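Kategorie: Robotik | Maschinelles Lernen | Datenerhebung

Selbstüberwachte Greifdatenerhebung

Die selbstüberwachte Greifdatenerhebung ist ein Verfahren der Robotik, bei dem ein Manipulator Greifversuche ausführt und deren Ausgang automatisch als Trainingsbeispiel für ein lernendes System abgelegt wird. Eine manuelle Annotation der einzelnen Bilder entfällt. Das Verfahren wird vor allem für das Greifen ungeordneter Einzelobjekte aus Behältern eingesetzt (engl. bin picking).

Ablauf

Ein Beispiel besteht in der Regel aus einem Kamerabild vor dem Versuch, der kommandierten Greiferpose, dem Verlauf der Gelenkstellungen und einer binären Erfolgsangabe. Der Erfolg wird aus der Öffnungsweite des Greifers nach dem Anheben oder aus dem Vergleich zweier Bilder bestimmt. Beide Kriterien sind fehleranfällig: Flache Objekte unterschreiten häufig die Schwelle der Weitenmessung, spiegelnde Böden erschweren den Bildvergleich. In der Praxis werden die Kriterien deshalb kombiniert und widersprüchliche Beispiele verworfen.

Zu Beginn wählt das System die Greifpunkte meist zufällig, die Erfolgsquote ist entsprechend niedrig. Mit wachsendem Datenbestand wird das jeweils aktuelle Modell zur Auswahl herangezogen, wobei ein fester Anteil zufälliger Versuche erhalten bleibt - andernfalls verengt sich die Verteilung der Beispiele auf bereits beherrschte Griffe.

Arbeitsraum und Objektsatz

Geteilte Behälter erlauben einen fortlaufenden Betrieb, da gegriffene Objekte im jeweils anderen Abteil abgelegt werden können. Geneigte Wände lassen Objekte zur Bodenfläche zurückgleiten. Die Lage des Behälters relativ zur Roboterbasis wird auf dem Tisch markiert, damit die Kamerakalibrierung nach einem Umbau gültig bleibt. 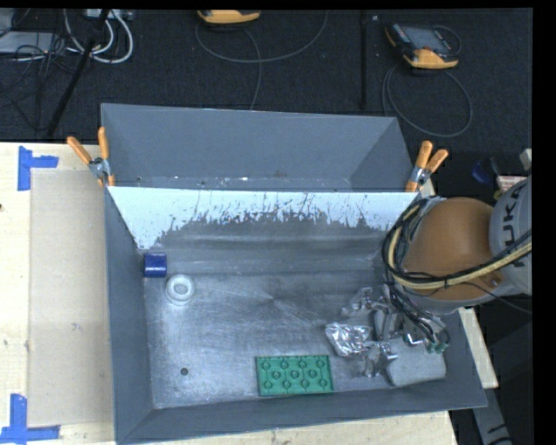

Knickarmroboter der Marke KUKA an einem zweigeteilten Metallbehälter mit verstreuten Objekten. Die Trennwand wird beiderseits von Federklemmen begrenzt.

Der Objektsatz soll sich in Form, Steifigkeit und Reflexionsverhalten unterscheiden. Der in der Gruppe Gestska zusammengestellte Satz Skirkgate umfasst 387 Gegenstände, von denen je Sitzung 22 eingesetzt werden. Nach über 200 Versuchen wird die Auswahl gewechselt. Lleucu Prosser schlug für diesen Satz vor, verformbare Objekte gesondert auszuwerten, weil deren Gestalt sich zwischen zwei Versuchen ändert.

Siehe auch
Foulkes-Protokoll
Griffqualitätsmaß
Hand-Auge-Kalibrierung
Prananbridge (Datenformat)
Teleoperation

Zuletzt bearbeitet: August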